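July
By Rin Iwasaki, Standards and Practice Desk

New Rules for Simulated Manipulation Records Take Effect Across Member Sites

The Working Group on Simulation Practice has adopted a revised set of rules for the preparation, labeling and storage of simulated manipulation records. The rules apply to all members that submit material to the shared archive at Imthorpe, and they replace the interim guidance under which sites have been operating since the archive opened. Members are asked to read the full text before making any further submission. A shorter account of the main changes is given in this item for the benefit of staff who were not part of the consultation.

The revision was prompted by a review of 166 submissions, carried out at Imthorpe under the direction of Vivek Chaturvedi. The reviewers were not asked to judge the quality of any control method. Their task was to decide whether a person with no connection to the originating site could establish, from the record alone, what had been attempted, under what settings, and with what result. In 130 cases they were able to do so. In the remaining cases the record was incomplete in at least one respect, and in several of them the originating site was itself unable to supply the missing information when asked.

The review also found wide differences in vocabulary. The word "grasp" was used by one site for any closing command sent to the fingers, by another for contact on both sides, and by a third only for an object that had been lifted and kept off the surface for a set time. Figures reported under that single heading could not be compared. The revised rules therefore begin with definitions, and these are binding on all submissions.

Definitions of object state

The rules recognize 5 states for an object in a two-finger task: clear, approached, between fingers, in contact, and secured. A record must assign one of these states at every marked instant. "Clear" applies when the object is outside the space bounded by the fingers, whatever its distance from them. In the die task used as the worked case, the object stands well beyond the tips of the widely opened fingers, with the three on its visible face, and the instant is to be marked as clear. It may not be marked as approached on the strength of the view alone, as that state depends on the commanded motion and must be supported by the command log.

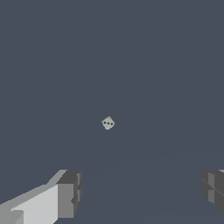
Orientation is to be recorded separately from state, and by value. Several sites had been writing "upright" or "normal" in this field, terms that have no clear meaning for an object with six like faces. For a die, the record must give the full rotation as stored by the simulator, and may add a plain note of the face most nearly toward the view. Where that face shows a row of three pips set at a slant, as it does in the worked case, the note should simply read "three," and the slant should be left to the rotation value. The note is an aid to the human reader. It is never to be used as the source for a computed result.

Members that work with marked objects other than dice should adopt the same approach. A carton may be noted by its printed side and a fitting by its threaded end, provided that the stored rotation is present and that the note does not contradict it.

Contact and separation

The greatest number of comments received during consultation concerned the difference between "between fingers" and "in contact." The Flevilton laboratory argued that the two should be merged, on the ground that the period separating them is short in most tasks and of little interest to the user of the record. The Working Group considered this carefully and did not agree. A controller that brings the fingers to the correct place and stops short has behaved differently from one that reaches the object and presses on it, and a record that does not separate the two cannot be used to study either fault.

The rule as adopted is that "in contact" may be entered only when the simulator reports a contact force on the surface of at least one finger. A rendered view is not accepted as evidence of contact. Small gaps may be hidden by the angle of view, and some renderers draw a surface at a slightly different place from the shape used to compute collisions. Where the two shapes differ, the record must say so and must state which of them was used for each measurement.

Equally, a visible gap should not be overruled by an operator's expectation. If a gap can be seen on either side and the force channel reads zero, the state is "between fingers," even where the next step in the plan is to close. Reviewers at Imthorpe found records in which the state had been entered from the plan and had never been compared with the force data.

"Secured" requires contact on both fingers and a hold period. The length of the hold is left to the site, but it must be written in the record header and kept the same throughout a series. A site that changes its hold period partway through must begin a new series.

Appearance settings

A second set of rules deals with surfaces, lighting and background. It has been common practice to treat these as matters of presentation, of no interest to anyone but the person preparing a report. This view can no longer be supported. Many members now train or test vision-based controllers on rendered views, and for such work the appearance settings are test conditions in the full sense.

Each record must name the surface image applied to every object, the position and strength of each light, and whether shadows were computed. A plain background must be entered as such, with its color value. Members are reminded that a blank field is not the same as a plain background, and that the archive will treat a blank as missing information.

The Yokoyama office asked whether worn or marked surface images should be permitted on objects whose physical counterparts are clean. They are permitted. Variation of this kind can be useful in testing, and the worked case includes views in which thin, crack-like lines cross the front of the die. What the rules require is that the surface image be identified by name and version, so that a later user can tell a deliberate marking from a fault in rendering. Lines of this sort must not be reported as damage to the object unless the simulation includes a model of damage.

Retention of unsuccessful attempts

The rules now require that unsuccessful attempts be kept for the same period as successful ones. Under the interim guidance this was recommended only, and practice varied. Sites may continue to leave out attempts that ended through a software fault, but the number left out must be given in the header together with the fault code.

Members should also note the following requirements, which apply to every submission made under the revised rules:

1. The simulator name, version and time step must appear in the header. A general phrase such as "current version" will be returned to the sender.

2. The random seed must be stored for each attempt. Where a series uses a single seed with an offset, both values must be given.

3. At least 3 marked instants must be supplied for each attempt, of which one must show the object clear of the fingers and one must be chosen from the closest position reached. Views from the same attempt must carry the simulator clock time, so that their order does not depend on the order of the files. For the die task, a suitable close view has the object in the space between the two fingertips, with the five on the upper face and the three on the front face both readable and with the space on either side of the object in plain sight. 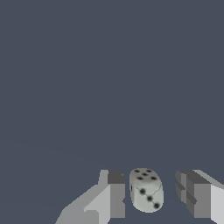

4. State labels must be entered from logged data by the procedure set out in the rules. Labels entered by hand are allowed for older material only and must be marked as such.

5. A named person at the site must sign the header and be able to answer questions on the record during the retention period. A shared mailbox is not sufficient.

Transition arrangements

Material already held at Imthorpe will not be withdrawn. Records found incomplete in the review will carry a notice, and the originating sites have been sent a list of the missing items. Sites that are able to supply them may do so at any time, and the notice will be removed once the additions have been checked. Sites that cannot supply them need take no action, but the records concerned should not be cited in support of a comparison between methods.

The checking tool maintained by Prastetti has been updated to match the revised rules. It examines the header, confirms that every marked instant has a state and a rotation value, and compares contact labels with the force channel. It does not examine rendered views, and a pass from the tool should not be read as approval of them. Members using their own tools may continue to do so, provided that the output follows the format in the annex.

Questions on the definitions should be sent to Mr. Chaturvedi at Imthorpe. Questions on the checking tool should be sent to Prastetti through the usual support address - please include the header file, as requests without one cannot be traced. Proposed changes to the rules may be submitted in writing by any member and will be taken up at the next regular meeting of the Working Group.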